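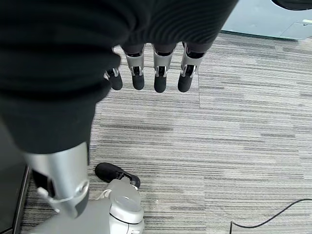 Workshop notebook, Ondholm
2/25/25

Horetti Bastia, black, owner Elfriede Diekmann

Third session on this one. Summary of where it stood this morning: bellows off, treble blocks out and lying in order on felt, bass mechanism untouched. Old wax on all the treble blocks is gray and brittle. I can lift a reed plate with a thumbnail on two of the four blocks. On the others it holds but it cracks if you press near the edge, so they all get redone.

Mrs. Diekmann said it was stored in an attic from August on and before that in a closet. The attic explains the wax. It slumped, set again and then went hard. There is a brown run down the inside of the low block where it got into the slots. She wants it to play for dancing again and doesn't care about the case. She does care about the grille, so leave the grille alone. Detlef already wanted to polish it.

Leathers

All treble leathers were off by noon. Count is 118 that need replacing. The rest are the very small high reeds that never had any. Some of the old ones were glued with something that looks like contact cement, yellow and rubbery, probably from an earlier repair. Shellac softens with alcohol on a brush, wait a minute, lift. The yellow stuff doesn't care about alcohol. I scraped it with the brass blade and went slowly around the rivets. Don't use the steel blade for this. There is a scratch on one plate in the second block that I think is from me, on the frame and clear of the tongue. It won't affect anything.

Leathers came from Brandes this time. The package was 40 short in the medium width. I called and they will send the rest without charge, but it means the third block waits. Quality is good otherwise, even thickness, smooth side properly smooth. A few have a curl from being packed against the side of the bag. I put those under a book. If they don't flatten, they go in the box for practice pieces.

Younes asked why we don't cut our own. We did, two years ago, and it took longer than the gluing and a good part of the skin went to waste. It could make sense for the big bass leathers where the ready-made ones are never long enough. I'd like to try that on the next bass job, with him doing the cutting.

Wax

Melted a new batch. Beeswax and rosin in the usual proportion with a very small amount of linseed oil. I wrote the proportion on the inside of the cupboard door in pencil because the paper slip has gone missing again. Total batch a bit over 500 grams, enough for this instrument and for the small red one after it.

Notes on the melt:

Rosin first, low heat, crushed in the bag with the mallet. Large lumps stick to the bottom and scorch.
Wax next, in pieces, stirring.
Oil last, off the heat.
Strain through old nylon. There was a surprising amount of bark and dirt in the rosin from this bag.

Tested by pouring a strip on a scrap of spruce with an old plate set into it. After it cooled I pried the plate. It came away with a clean pull and a bit of stretch, no snapping. After an hour near the window, where it is cold, I tried again and it was stiffer but still didn't crack. Good enough. Leonie thinks it is a touch soft for an instrument that may end up back in that attic. She may be right, and I'll tell Mrs. Diekmann to keep it downstairs. I don't want to go harder. The last hard batch is the reason I had to redo Dwayne's bass block.

Pouring: the spoon with the bent lip is still the best tool. Heat the spoon, not only the wax. When the spoon is too cool you get a bead that sits on top of the plate and doesn't wet the wood. I had three of those on the first block and went over them with the iron. Leave the first block overnight before testing any notes on it.

Wood

Second block has a crack along the base, about as long as my little finger, next to the screw hole. It goes through to the chamber, so it leaks. Worked thin hide glue in with a syringe and clamped it with two of the small cam clamps and wax paper. Tomorrow I'll check it with a lamp from behind. If there is still light, a strip of veneer across the inside.

The block feet are fine. The gaskets they sit on are not. The leather is pressed flat and shiny and in one place there's a hole. Replace the full run on the treble side. We have enough of the light tan leather. I'd rather use that than the gray felt-backed kind, which sheds.

Bellows

Put the bellows back together dry, with the pins only, and no treble blocks in, tape over the openings, to see how bad it is. Hung it from the hook, bass side down, and timed the drop to the halfway fold. 40 seconds. For an instrument of this age I'd call that decent, and better than I was expecting from the look of the corners. Two corners on the lower rear have lost their metal and the leather gusset beneath is worn to a fuzz. There is a slow hiss at one of them if you hold your cheek to it.

Plan: new gussets on those two corners, new corner metal from the drawer of odd ones. Match the size and forget about matching the color. Leave the tape. The tape is ugly but sound, and peeling it would take the paper with it.

Bellows gasket is the flat foam kind, which somebody must have put in later. It has gone sticky. Remove all of it. Scrape, then white spirit on a rag, then let it air out before gluing anything. Kid leather over a wool cord, like on the brown instrument last fall. Dwayne has the jig for bending the corners and says he'll bring it in.

Bass side

Haven't opened it beyond the back plate. One chord button stays down, third row, and comes back up if you push its neighbor. I suspect a bent lever. I'm not going to pull the whole piston rack for one button until the treble is done. Note for whoever picks it up: take a photo of the rack before removing anything, and keep the pistons in the drilled board. Younes hasn't seen one out yet so please wait for him if it isn't urgent.

The bass straps are newer than the rest and can stay. The adjusting wheel turns freely with nothing happening, so the thread on the strap bolt is probably stripped.

Tuning

Too early, but I went through the middle block on the bench before the leathers came off, so there is something to compare with. Most of it drifted flat together, which is what you'd hope for. Three tongues are far off from their neighbors and have rust at the root. I cleaned one with the glass fiber pen and it came up partway. The other two I left for Detlef, he has the better ear for how much is rust and how much is fatigue. If either is fatigued, there's a donor plate in the tin with the blue lid, possibly. Check the profile before filing.

Ask Mrs. Diekmann how wet she wants the tremolo. She hummed something for me on the phone and it sounded quite wide. The instrument as it was left the factory seems to have been narrower than that, going by the pairs that are still clean. I'd go a little wider than those and stop. Easy to open it up later, annoying to bring it back.

Leftovers and housekeeping

The small soldering iron heats up unevenly and smells. I've put it on the side shelf with a tag. Use the other one for wax.

Cam clamps: two have lost their cork. Cork sheet is under the bench behind the offcuts.

Whoever had the feeler gauges, they are back now, but the thinnest leaf is kinked.

Leonie has started the ledger for the red instrument. Owner wants a price before we open it and I said no. A look inside comes first, then a price. She'll write to him.

For tomorrow

Look at the crack in block two with the lamp.
Check the first block, all notes, push and pull, on the test bellows.
Flatten the curled leathers, sort by width.
Start leathers on block four. Skip three until Brandes delivers.
Scrape foam off the bellows frames, windows open.
Ring Mrs. Diekmann about the tremolo and about the attic.

Added later: Detlef looked at the two rusty tongues before he left. One is fine, cleaned up and close to pitch. The other has a hairline at the rivet and has to go. He had a look in the blue tin and there is a plate that could do — a half step too high, but the tongue is thick enough at the tip to bring down with a little solder. He has set it out on the felt next to block two. Don't tidy it away.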